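The Pondby Letter, 6/15/21

WHERE DOES THE HEAT GO?

Last October the office thermostat war entered its fourth year. For those just joining us, the upstairs wants it at a temperature suitable for orchids, and the downstairs wants it at a temperature suitable for storing fish. The thermostat itself hangs in the hallway, where it takes no one's comfort into account, and is adjusted by whoever walks past it last.

So when Troneo, our landlord, offered to have the whole building looked at by an energy firm called Engström, both floors agreed at once, each being certain it would win.

The report runs to 40 pages. Most of them concern the windows. Our windows were put in by an optimist, and the seals on the north side have shrunk to the point where the blinds move on a calm day. The rest is about the equipment closet, which throws off warmth all day and all night, weekends included, and then has that warmth carried outdoors by an air conditioner that we also pay for. In January we were running the boiler and the cooling at the same time, a few yards apart, like neighbors shouting over a fence.

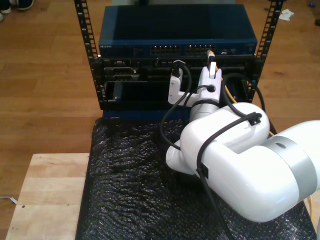
Couldn't the warm air just be piped upstairs, one reader wrote in to ask after our last issue, and save everybody the boiler? We put this to Engström. The reply was long and kind. Warm air does not care to travel through a 15-foot duct with two bends in it unless a fan pushes it, the fan makes noise, and the room at the far end is the one where people take phone calls. It can be done. The quote for doing it had a comma in it.

What we are getting is a vent with a flap. In the cold months the flap opens into the hallway, and in summer it opens to the outside. The hallway, you may recall, is where the thermostat lives. Anyone who can see the problem here is ahead of where we were in March.

The thermostat is therefore moving too. Upstairs proposed downstairs. Downstairs proposed the parking lot. Troneo has settled on the landing, 11 steps up, which suits neither party and so must be fair.

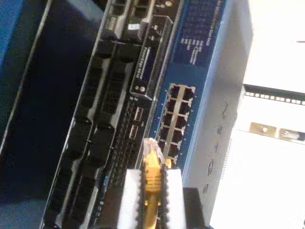
Blankets are cheaper, as a reader signing off as Jultden pointed out, and a decent wool one would have outlived the whole argument. We looked into this as well. A wool blanket from the shop across the street costs $388, has a fringe, and must be washed by hand in something made for babies. We have ordered none.

Work on the vent starts after the holiday. The hallway will be closed in the mornings, so please use the side door, and please shut it behind you.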